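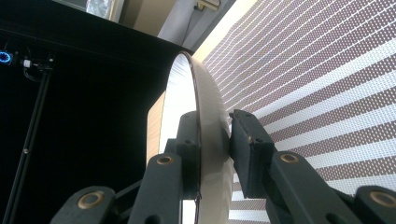 Figure 4. Rim grip on a dish held on its edge, jaw pads on either side of the rim.

Reading time: 4 min

Section 4: Recording a Dish Task with the Hand-Held Gripper

The sales sheet for the Sastari hand tool says you can teach a robot a kitchen job "in an afternoon." You can record in an afternoon. Whether the arm learns anything useful from what you recorded is a separate question, and this section only covers the recording. Read Section 3 first if the tool has not been calibrated.

4.1 Before you start

1. Check the jaw pads for play. Push each one sideways with your thumb. If it moves, tighten the small screw in the pad and check again.
2. Open and close the fingers fully a few times. The linkage should move freely at every bushing. Worn bushings are tolerable, sticky ones are not.
3. Wipe the lens. Peltine, the recording program, has a "lens clean" check. It has passed a lens with butter on it, so use your eyes.
4. Lay out the table the way it will be when the arm does the job. If there will be a placemat, put the placemat down now.

Note: A boldly striped cloth can upset position tracking. The Peltine manual claims otherwise. Record one short take and look at the path before you trust it.

4.2 Recording a take

5. Start the take with the fingers open and the tool held still for 2 seconds.
6. Move toward the dish at the speed you want the arm to use. People always go too fast here.
7. Close on the rim, with one pad on the inner face and the other on the outer wall. Squeeze until the dish stops slipping, then stop squeezing.
8. Turn or lift the dish as the task calls for. Keep your free hand out of view. The arm has no second hand and will not learn to grow one.
9. Set the dish down, open the fingers, back away, and end the take.

CAUTION: The tool does not measure grip force. It records how far apart the fingers are, and that is all. A grip that felt gentle to you may crack a thin dish when the arm repeats it. Do the first playback with something you don't mind losing.

CAUTION: Keep fingers and sleeves clear of the linkage arms when closing.

4.3 Glossy and white dishes

A white dish under a strong lamp can wash out until its inner face shows almost no detail. The rim is then the main thing left for the software to go on, and a dark rim line helps a lot. With a plain white rim, dim the lamp or move it to the side. The automatic exposure setting is supposed to handle this. We leave it off.

4.4 How many takes

The quick-start card says 53 good takes are enough for one dish. In our own trials that gave an arm that could pick up that dish, in that spot, on a good day. Plan on about 300 if the dish will be moved from place to place – and throw out any take where you fumbled, even if you recovered nicely.

Comments (3)

pledudik_user
Step 7 should be in bold. I squeezed hard on every take and the arm chipped two bowls.

Yuzuki Tsuji
Did 70 takes on the Hosoda arm with a striped mat under everything. The path drifted near the edge of the table. Took the mat away and the drift got smaller but didn't go away, so I'm not sure the stripes are the whole story.

mk_bench
Does 4.3 apply to clear glass too? I can't get a usable take with a tumbler.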